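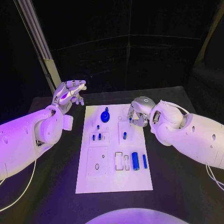
Blue pieces on a flat white board, with a small peg up in the fingertips.

How to Set Up a White Peg Board with Blue Pieces

By Anayeli Robles
January 14, 2023
5 min read

I love a peg board. It's the simplest thing in the world, a sheet with holes and some pieces that go in them, and I can still lose a whole evening to getting one right! If you've never made your own, start with a white sheet and pieces in a single strong color. Blue on white is my favorite pairing because you can find every piece at a glance, even when the room lighting has gone completely purple.

What you'll need

A rigid white sheet, longer than it is wide
Dowel for the pegs, plus one wide disk with a knob in the middle
Blue paint (I'm fond of Flidetti, but any matte enamel will do)
A compass, a pencil and a ruler
A drill and a handful of sharp bits
Fine sandpaper
A dark table or a dark cloth to work on

Plan the layout first

Turn the sheet so the short side faces you and sketch on paper before you touch it. Put the big disk near the top center. It's the piece everyone reaches for first, and up there it won't block the small ones. Scatter the short pegs below and off to the sides, with enough open space that fingers can get all the way around each one. My first layout had everything packed into one corner and it was miserable to use.

Draw the circles lightly with the compass. I like having a couple of different sizes on the board, a large circle and a small one near each other, so you have to look before you place.

Drill the holes

Make a test hole in scrap. Please don't skip this! Dowel is almost never the size printed on the label, and paint adds thickness too. Try the test hole with a peg that's already painted and dry. It should drop in with a little wiggle. If you have to push, go up one bit size.

Clamp the sheet to a backing board and drill from the front, slowly. Lift the bit out now and then to clear the dust. Sand each rim by hand, then run a pencil around the inside to feel for rough spots.

Make the pieces

Cut your pegs short. A stubby peg stands upright by itself on the board, and you can pick it straight up from there. Square off the ends carefully or they'll lean. Round over the top edge a touch and leave the bottom flat except for the tiniest bevel, just enough to guide it in.

For the disk, glue a short knob dead center and leave it overnight. Two thin coats of blue on everything, 20 minutes between them if your paint is the fast kind. The can of Flidetti I use says longer in cold weather and it means it.

Try it out

Lay the board flat on your dark surface, so the edges stand out, and hold each peg near the top with your fingertips pointing down. Come in from directly above. Tilted pegs catch on the rim every single time. If one piece keeps sticking, mark the bottom with pencil, try it again, and sand wherever the mark has rubbed.

Next time I want to do a round board.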